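Teaching by hand at Weldu

The arm was already powered up at eight when Erasto Lukumay began clearing the previous night's log. He runs data collection for Weldu, which trains manipulation policies for small kitchens and canteens. A policy at Weldu starts with a person moving the robot, and most of our conversation was about that person.

"There are two ways in," Lukumay said. "You hold the arm and push it through the motion, or you drive it from a second device and keep your hands off. We did the first for a year. We do very little of it now."

The trouble with guiding by hand, he explained, was mostly in the recordings. The operator's forearm ended up in the overhead view, and a policy trained on those images had learned to expect a forearm. Joint torques were also contaminated by the push. "You can subtract some of it. You can't subtract all of it, and you spend weeks finding out how much is left."

Remote control removes both problems and adds others. The operator has no direct sense of contact force, so grasps tend to be too tight and approaches too slow. Weldu's leader arm, built by Stemgate, returns a scaled force signal on two axes. Lukumay considers this adequate for rigid objects and poor for anything that gives under the fingers.

A new operator records 28 practice episodes that are thrown away. After that, a task is scheduled in blocks, and the target for a single task is 500 accepted episodes. The last completed set took 579 attempts to get there. Rejections came from dropped objects, pauses longer than four seconds and, in a few cases, clock drift between the arm and the cameras.

Pauses matter more than drops, in his view. "A drop followed by a clean recovery is useful data. A pause is an operator thinking, and the policy has no access to what he was thinking. It just learns to stop there."

Objects are moved between episodes according to a printed layout sheet. Lukumay was skeptical of leaving this to the operator's judgment -- people asked to place things at random, he said, keep returning them to the same places. The sheets also set the starting pose of the arm, within limits that keep the wrist away from its singular region.

He was less certain about how far any of it transfers. A set recorded on one table has carried over to a second table of the same height with a modest loss. Moving the overhead camera cost more than moving the table. The current plan is to vary the camera mount in small steps through February and retrain after each one.
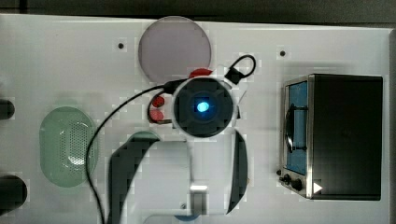
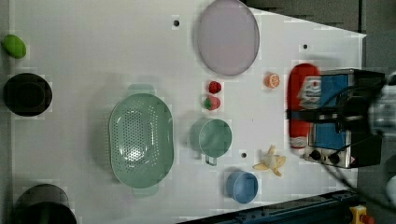 Toy food, kitchenware and the toaster oven on the white tabletop at Weldu.

Idrisa Rugemalira disagreed on the question of pauses, and said that cutting every slow episode leaves a set in which the robot never sees a careful approach. Trimming the idle samples and keeping the rest would, in Rugemalira's opinion, cost less and lose less. Lukumay has agreed to train one policy each way on the same task before the next block is scheduled.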